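3.2 Household sampling

Storage habits were recorded in 249 homes in Torkurcombe, yielding 3,933 entries on fresh produce kept outside the refrigerator. Each home was visited in March by one of 2 recorders trained by Nayeli Valdovinos. Entries followed the Tlapale scheme -- item, container, room -- and were checked in Erkis.

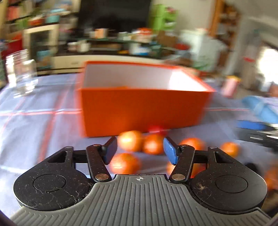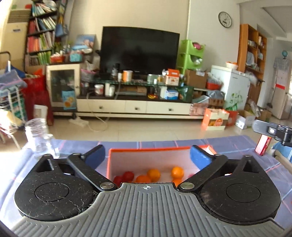
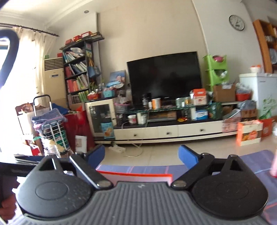 Figure 3. Views from one home. The second shows oranges and tomatoes sharing an open box.

How was mixed storage coded? A container holding more than one kind of produce received one entry per kind, all linked by a shared container number.

Homes with no produce at room temperature stayed in the sample and were coded as zero.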